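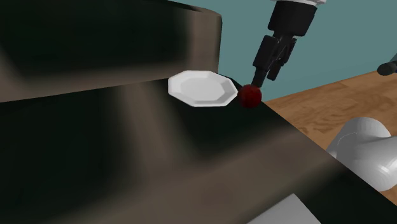
White plate and red ball on the plaid seat

Regional People's Assembly: what was agreed on trade, water and public services

Sep 9, 2021

The Bosa Network closed its online assembly last week with a joint statement addressed to the trade ministries of the region. Member groups had been working on the text since January. It was adopted with two reservations, both recorded in an annex, and sent to the ministries the following morning.

The assembly was the first to be held entirely online. Delegates came from 44 organizations, among them farmers' unions, public service unions, women's networks and groups working on water and housing. Interpretation was provided in four languages for the plenaries and two for the working groups. Several groups asked for more languages in the working groups next time, and the coordination team has been asked to cost this before the next planning call.

The statement deals with three matters. The first is the secrecy of trade and investment talks. The network asks that negotiating texts be published at each round, that parliaments receive impact studies before they vote, and that civil society be given a formal hearing at ministerial meetings. At present our groups are offered a side event, usually on the day after ministers have left. Delegates from the Treloar office reported that they had requested the draft investment chapter three times in writing. They received one reply, which said the request was under review.

The second is water. The working group heard from residents' groups in towns where supply has been handed to private operators under long contracts. In Sonow, the operator raised connection fees twice in three years and the town council found it had no right under the contract to refuse. The contract also allows the operator to seek compensation if a later council changes the terms. The statement calls for such clauses to be removed from existing agreements and kept out of new ones. It also asks governments to publish all current water concessions in full, including the schedules, where fees are normally set.

The third is public procurement. The draft regional agreement would open municipal contracts above a fixed value to bidders from every signatory country. Food for schools and hospitals would be included. Farmers' groups argued that local purchasing rules are among the few tools small towns have, and the statement asks for a full exemption for food, health and education.

One reservation came from two unions that wanted the statement to reject the regional agreement outright. The other came from a housing network that thought the section on land was too short. Both texts are printed in the annex as submitted.

The statement has been open for signature since the closing plenary. So far 97 organizations have signed, including many that could not attend. Signatures will be accepted until the ministers' meeting. If your organization has not yet decided, please let the secretariat know when your board is due to meet so that we can plan the second delivery. 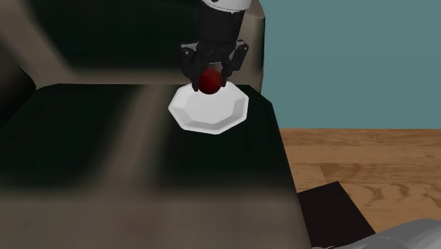
Work on the popular education materials continues alongside the statement. The pamphlet on investment courts is being revised after comments from the Plolus group, who found the chapter on arbitration too technical for use in village meetings. The new version is 48 pages and drops most of the legal citations, which move to a separate sheet for trainers. It opens with a short exercise on who holds decision-making power over a public service. The trainer needs a dish and a small ball, like the white dish and red ball shown here. The dish stands for the service and the ball for the right to set the price. Participants take turns as council, operator, ministry and tribunal, and the ball is passed according to the clauses read aloud. The Sonow contract is used as the worked case. Groups that tested the exercise asked for a shorter set of clauses, and this has been done.

We plan to print 2000 copies for the first distribution. Member groups should send their orders to the secretariat with a postal address and a contact telephone number. Groups that can cover their own postage are asked to say so. A file for home printing will be placed on the members' page at the same time, in black and white and in a layout that can be stapled. Translations are welcome, but please check with the secretariat before starting, as two groups have already begun work on the same language.

Next steps

The network has requested a meeting with the chair of the ministerial conference. A first reply offers a half-hour call with officials. The coordination team has accepted the call and repeated the request for a formal hearing, to be entered on the conference agenda and minuted. Delegates chosen by the assembly will take part: one each from the farmers' unions, the public service unions and the water group. A note of the call will be sent to all signatories.

National groups are encouraged to send the statement to their own members of parliament with a covering letter. A model letter is available from the secretariat. Past experience suggests that letters naming a particular local contract or service get fuller replies than general ones, so the model leaves a space for this after the second paragraph. Please forward copies of any replies. The Treloar office is keeping a file of them and will prepare a summary of government positions before the ministers meet.

The working group on water will continue to meet monthly by phone and is open to any member organization. It is collecting concession contracts, in whole or in part, in any language. Contracts already held by the group can be consulted on request. Members with access to council archives are especially asked to look for amendments signed after the original contract, as these are often missing from the published versions.

The working group on procurement needs a new co-chair from the public service unions. Nominations should come from an organization and include a line confirming that the person has time for two calls a month through the spring.

Finally, membership fees for the current year are still due from several groups. The fee scale is unchanged. Organizations in difficulty may ask for a reduced rate by writing to the secretariat, and no reasons need to be given. The accounts for last year were approved by the assembly and can be read on the members' page with the auditor's letter.

The full statement, the annex and the list of signatories are available from the Bosa Network secretariat.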